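Review: Foven Playwright's Reading Kit
Reviewed for the Department of Theater resource pages by Rebecca Caputo
Posted 06/07/2020

The Foven reading kit is intended for student companies preparing a staged or digital reading. It contains script binders, cue cards, a stage directions guide and access to an online rehearsal room for one production. The department purchased the kit for a reading of Grondudberg, a one-act play by Liliana Melis, directed by Corrado Sanna.

The binders are well made and open flat on a music stand. Pages may be turned without noise, a considerable advantage when actors are reading into microphones at home. The printed guide runs to 47 pages and gives clear advice on which stage directions should be read aloud and which may be omitted.
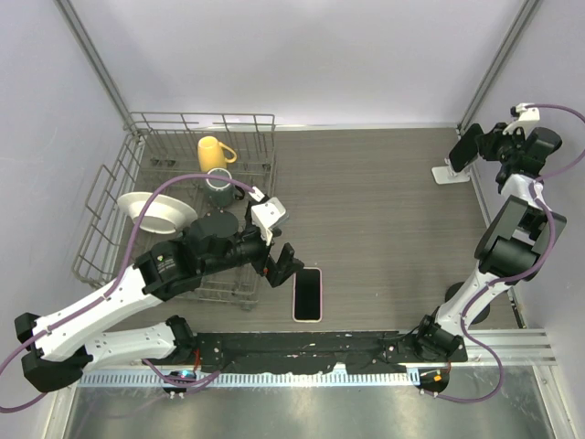 Grondudberg takes place in a single kitchen over one night, and its stage directions are unusually detailed. The guide recommends that the narrator read only those objects that a character mentions or handles. A line placing a yellow mug upright in a wire dish rack, with a darker mug beside it, would be kept if the mug is later picked up and dropped if it is not. Mr. Sanna applied this rule throughout and shortened the second scene considerably.

The online rehearsal room was less satisfactory. Script changes reached the cast slowly, and Carmela Ferri, who read the narrator, worked from a marked paper copy by the final week.

At $241, the kit is reasonable for a company planning several readings, as the binders can be used again. Groups presenting a single play may prefer to buy the guide separately. The department's copy may be borrowed from the theater office beginning in August.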